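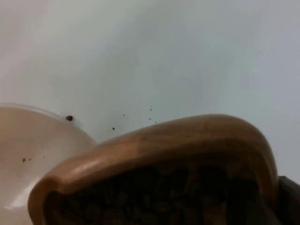

The market hall at Unthorpe opens to traders at 5 in the morning, and for most of its history the first business of the day was weighing. Grain, dried peas, tea and coffee arrived in sacks and left in paper, and the price was settled at the scale in full view of the customer. Roasted coffee was among the last goods to be sold this way in the district. A wooden scoop with a thick, rounded lip, filled with dark beans, would have been a familiar sight to any household that bought its provisions across a counter, and it remains familiar to the customers of the few merchants who have kept up the practice or, more recently, returned to it.

The return is the subject of a study now under way at the Markum Institute, where the historian Régis Lefèvre has spent two years reading the account books of provincial grocers. His interest lies in the period when loose goods gave way to packets, a change usually described as a matter of hygiene and convenience. The ledgers suggest a slower and less even process. Many shops stocked both forms side by side for a generation, and customers moved between them according to the season, the state of the family budget and the degree of confidence they placed in the person behind the counter.

"The packet offered a fixed weight and a printed name," Lefèvre writes in the introduction to his forthcoming report. "The counter offered a conversation, and credit. For a household paid by the week, the second was often worth more than the first."

The richest of his sources is the archive of Bucur, a family grocer that traded on the north side of the market square. Its records fill 325 volumes, most of them daybooks in which each sale was entered by hand with the customer's name, the quantity and the sum owed. Small quantities predominate. A quarter pound of sugar, two ounces of tea and a single candle might make up one visit, with the same customer back the following afternoon. When packaged goods appear in the books, they are bought chiefly by those who settled their accounts promptly. Families who ran a balance continued to buy loose, since a grocer could break a sack into any amount but could hardly divide a sealed box.

The daybooks also record a good deal that has no bearing on trade. Weather is noted when it delayed a delivery. A broken pane is entered under losses, and a later hand has added the glazier's bill. In one August the writer complains over several pages of wasps in the dried fruit.

Regulation played its part in the decline of the counter trade. Inspectors tested scales and weights, and shops found wanting were required to replace them at their own expense. Larger firms absorbed the cost with ease. Smaller ones frequently chose to buy in packets and dispense with the scale altogether. Lefèvre has traced five shops in Unthorpe that gave up weighing within a few years of one another, and in each case the expense of new equipment appears in the books shortly beforehand or is conspicuously absent.

What was lost in the change is harder to establish. Sorin Iordache, whose firm Clekovov supplies dry goods to independent shops in the region, holds that the principal loss was one of skill. An experienced counter hand could judge a half pound by eye, fold a paper cone without string and tell from the smell of a newly opened sack whether it should be returned. These abilities were learned over years and seldom written down. Clekovov now offers short courses to shopkeepers who wish to sell loose goods, and Iordache reports that the folding of the cone takes up most of the first afternoon.

He is cautious as to how far the revival may go. Loose goods require more labor than packaged ones, and they require customers with time to wait. Storage presents difficulties of its own – flour draws damp, nuts turn rancid, and coffee loses its character quickly once exposed to air. Shops that succeed tend to carry a short list and replenish it often. Those that begin with a full wall of bins commonly reduce the number within the first year.

The Institute intends to open the Bucur daybooks to readers once conservation work on the bindings is complete. The earliest volumes, which suffered from damp in a cellar, will be issued only in copied form. Lefèvre has asked that families with grocers' ledgers, price lists or shop correspondence in their possession make themselves known to the reading room at Markum, where such papers may be copied and returned to their owners.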